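The Folding Table Will Not Save You

Home | Features | April 30, 2024

Every January the magazines tell us to fold our shirts differently. This year it was the upright method again, with a new name and a board to go with it. The board is called the Stiseck. It is a hinged sheet of plastic that you lay a shirt on and flap shut, left side, right side, bottom, and it costs $60 before shipping. I have been folding shirts for a long time without a hinge, and I wanted to know what the hinge was for.

So I bought one. I also bought its main rival, the Sterkitz, which comes with a stand and costs $160, and I spent 11 evenings folding the same laundry over and over on my dining table until my family stopped eating there.

I should say where I stand. I think most laundry advice is written by people selling drawers. A folded shirt has one job, to come out of a drawer looking no worse than it went in, and the shirt doesn't care whether it was lying down or standing up in the meantime. What does matter is the cloth, and the boards have almost nothing to say about cloth.

Take a towel. A small fuzzy one in a tired pink can be tossed over the back of a chair, picked up the next day and folded in four, and it'll look the same as if you had ironed it and sung to it. The pile hides everything. Both instruction booklets spend a page on towels all the same, with arrows.

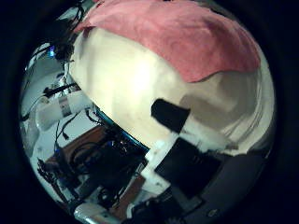

I skipped that page after the second evening. T-shirts were the next easiest, and the boards did well with them, as they should. Knit cotton stretches a little and forgives you. I got neat rectangles from the Stiseck and slightly neater ones from the Sterkitz, and then I got neat rectangles from the bare table with my two hands, in less time than it took to lift the boards out of the closet.

Button-up shirts are where the claims start to wobble. The Sterkitz booklet promises "a boutique fold in one motion." I would like to meet the person who managed it. A button-up has a placket, which is the doubled strip that carries the buttons, and it's stiffer than the rest of the front. When you flap a board over it, the body of the shirt goes where it's sent and the placket goes where it likes. You open the thing up and find a ridge running off to one side.

Thin woven cotton is worse. The kind with a visible weave, a bit sheer, the kind you buy in a loud color for a vacation, holds every crease you put into it by mistake. Lift it by one end and the whole shirt stands up like a tent. Let go and it comes down with a dozen small folds nobody asked for, and those have to be smoothed out by hand before any board can be of use. By then the hard part is over and you've done it yourself.

I put this to Jairo Ñahui, who pressed shirts at the Condori laundry until it closed and now teaches a Saturday class in clothing care. He has seen the boards come and go. He asked me which end of the shirt I was picking up.

The wrong one, apparently. I had been lifting by the hem. He wanted me to take the collar end in one hand, lay the front flat with the other, and press down on the placket while I drew the cloth away from it. One hand pulls and one hand holds. He made me do it until the buttons lay in a straight line, and he wouldn't let me touch a fold before they did.

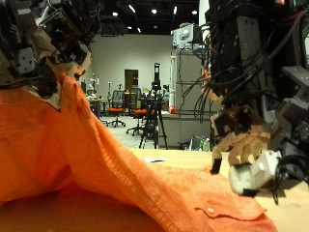

Nayeli Echeverri thinks I'm being unfair. The boards, she told me over the phone, were never meant for people who already know how to fold; they were meant for households where four people put away the wash and every one of them does it to a different width. Her Stiseck lives on top of the dryer, and the drawers in her house close now. She never claimed it was faster. She also said that a dining table was a silly place to test anything, and that I should try it on a dryer lid with a child waiting for gym clothes.

I take the point about width. If your trouble is that the stacks don't match, a template will make them match, and so will a piece of cardboard cut from a shipping box. Mine cost nothing, and after a week it had a bent corner and still worked.

I'm less moved by the claims about wrinkles. Both makers say their fold means less ironing. I folded the same orange shirt on each board and by hand, left it overnight each time, and hung all three results up in the morning — or rather the one shirt, on three mornings, under the same lamp. I couldn't tell them apart. My daughter, who had no stake in it, couldn't either. What did change the result was how long the shirt had sat in a heap before I got to it. After an afternoon bunched up on the table it had soft creases right across the back, and neither board took out a single one.

There is a third product, the Veltik, a spray that is supposed to relax the fibers before folding. I used it on one sleeve. The sleeve smelled of pears. 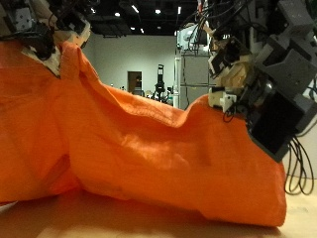
So is a folding board worth buying? For a house that shares the laundry and quarrels over the drawers, the cheaper one might be, and everyone else can keep the money and clear the table before the shirts pile up.

The $160 model I can't recommend to anybody. The stand is pleasant for a tall person's back, I'll give it that, but it takes up as much of the closet as the vacuum cleaner, and its hinge had begun to squeak by the end of my trial. The company's help page suggests a drop of oil. I don't want oil anywhere near a clean shirt.

What I kept was Ñahui's way with the placket. Collar end up, buttons straight, palm flat, then the sleeves, then thirds. It takes me a little longer than the old careless fold did, and the vacation shirt now goes into the drawer without a ridge down the front. The Stiseck went to my sister, who asked for it. The Sterkitz is still in its box by the front door, waiting for a return label.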